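Lists > Clultmont Neighbors > April > Re: Mendes Road repaving

From: Antonina Dmytriv
To: Clultmont Neighbors
Date: April 9, 2019
Subject: Re: Mendes Road repaving

Adelino Vieira wrote:
> The county letter came to our house in February and I assumed
> everybody got one. It says Mendes Road is "scheduled for surface
> treatment" and to call with concerns. I called. I was on hold for
> 16 minutes and then a very nice man told me he was in Parks.
>
> Does anyone know whether this means real paving or just the black
> goo in the cracks? My wife's bike has opinions about the goo.
>
> Also, is it true they're taking out the parking by Zultidum?
>
> Adelino

Adelino,

We did not get the letter. Our side of the street never gets the letter. We find out about things when a cone appears.

I went to the counter in person on Friday, which I recommend if you have a book with you. What I was told, by someone who does work in Roads:

"Surface treatment" means chip seal. That is a step up from the goo and a step down from paving. They spray the road with something sticky, drop small stones on it, and let all of us press the stones in with our cars for three weeks. Then a sweeper comes. I asked when the sweeper comes and she said "after." The contractor is Trandard, the same outfit that did Clultmont Avenue, so if you still have gravel in your floor mats you know their work.

The big patches get dug out first, at least the ones on the list. The list has nine of them. I asked to see it and was shown a map printed so small that Mendes Road was a hair. She did let me add a note, so I wrote down the one in front of the Lutheran church and the one that eats my left front tire every morning. Whether a note is the same as being on the list I could not find out.

On the parking by Zultidum: no, they are not taking it out. They are repainting it, and the new lines will be where lines are supposed to be by the current rules, and under the current rules there are fewer spaces. So you may call that what you like. The owner has asked for a loading zone out front and was told it would cost him $300 to apply and nothing to be turned down.

As for the bikes, I asked about a smoother edge near the curb and she wrote "bikes" on a yellow sticky. I watched her do it. Chip seal is rough for the first couple of months, so your wife may want fatter tires or a different street until summer.

If anybody wants to complain in a way that leaves a trace, do it in writing and give the nearest house number. "By the big crack" does not narrow it down. I have the mailing address and can bring copies of the form to the library if there's interest. Please don't all reply to the list to say you're interested, just write to me.

And Adelino, if you still have the direct number for the man in Parks, I have a question about the elm.

Antonina

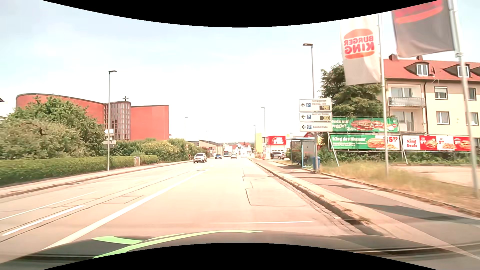

Patched pavement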